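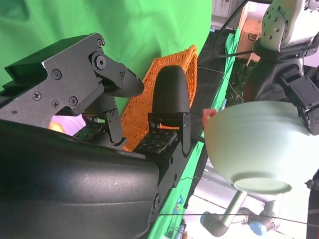

Speaker notes: How a small venue books a loud band

Slide 1 – Opening

Good evening, and thank you for coming. Wait for the people at the back to sit down. Say my background in one sentence: I book the live shows at Kekano, capacity 300, and before that I sold tickets at the door of the same room.

Please excuse my accent. If I speak too fast, raise a hand and I will slow down.

The talk is about one show, from the first email to the last bus home. It is not a show that made us famous. I chose it because I still have all the papers.

Slide 2 – The first email

The band was Lomevura, a hardcore band with three guitars. Their agent, Liu, is a small agency, and it wrote to us in September asking for a date in the spring. The email was four lines long. It gave the fee, the number of people traveling, and one sentence about volume.

Read the sentence aloud: "The band plays loud and will not play less loud."

Pause here. People usually laugh.

I answered the same day. My advice to young bookers is to answer quickly even when the answer is "I must check." An agent with a route to fill will take the first city that replies.

Slide 3 – The money

Show the budget. Do not read every line.

The fee was fixed, with no share of the door. For us this is more dangerous, but it is easier to explain to the owner. After the fee come the sound engineer, the two people for security, the food, the hotel and the posters. What was left over at the end of the night was $2,621, before tax. Bar income is not in this number. At Kekano the bar is a separate company, and I never see its books.

If somebody asks about ticket price: we had one price in advance and a higher one at the door. I would do the same again. 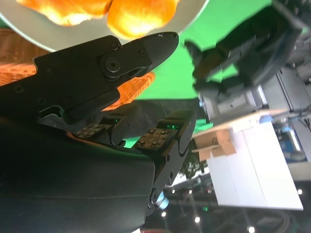 The poster cost is the line I would change. We printed too many, and we printed them before the support act was confirmed. Then we had to put stickers over the old name by hand. It took a whole afternoon and it looked cheap.

Slide 4 – The support act

Jindeck is a local band, and they opened the night. They had played with us 3 times before. They brought their own crowd, and that crowd came early, so the room was almost full when they started. A touring band notices this.

Tell the story of the drum kit. Both drummers agreed by phone to share one kit. On the day, we learned that one of them is left-handed. The change between the bands was planned for 20 minutes on paper, and it became much longer. Now I ask this question in my first message to every band.

Slide 5 – The night itself

Doors at 7. Jindeck on one hour later. Lomevura finished before the curfew, but only because their singer cut two songs. He was not happy with me, and I understand him.

Play the short sound clip. Check the volume of the laptop first!

Some words about the floor. At a hardcore show people will push, jump and fall. Our security people were used to dance nights, and in the first song they tried to stop the pit. I had to go to them and explain that the people inside were helping each other up. It was my mistake – I should have told them before the doors opened. Since then we meet for ten minutes before each loud show, and somebody who knows the music does the talking.

Slide 6 – The neighbors

We had one complaint, and it was about the van, not the music. The van stood in front of a garage with the engine on. Keep this part short if the time is running.

Slide 7 – Questions

Leave this slide on the screen. The budget sheet is on the table by the door, please take a copy. If there are no questions, ask the room who has booked a show before, and begin with them.

Last revised March 19, 2019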